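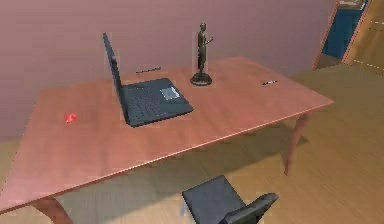 Short Fiction

The Datum at Skorkasum

The tide gauge at Skorkasum reported every six minutes. The office at Doltden received the values, subtracted the station datum, and filed the result. The clerk who checked the filings had done so for eleven years and had never seen the sea at Skorkasum.

In March the residuals began to drift. The first was one millimeter, which is within tolerance. By the end of the month it was 47 millimeters, all in one direction, and the neighboring gauge at Eltska showed nothing. Water does not rise at one harbor and stay level at the next. The clerk wrote "datum shift suspected" in the log and requested a leveling survey.

The request was declined. A survey party cost 4,000 for the crossing alone, and the station was due to close.

The clerk pulled the old leveling sheets. The gauge was tied to a brass benchmark set in the sill of the customs house, 200 meters inland. The last survey gave the height difference in a small, upright hand, with a note in the margin: "Sill sound. House empty. Mangubat ferry no longer calls."

If the gauge had sunk, its pier was failing. If the benchmark had sunk too, the whole harbor was going down, and the published heights for that coast were wrong. The data could not separate the two cases. A person with a level and a staff could do it in an afternoon.

The clerk applied for leave, giving the reason as personal, and signed out level number 364 from the instrument store. The form asked for a return date. The clerk left it blank, and the storekeeper stamped it anyway.

At 5:40 in the morning the boat rounded the point. The customs house stood where the chart put it. The sea was across the road and one step below the sill.

The clerk set up the tripod on the highest ground available, leveled the bubble, and took the first backsight.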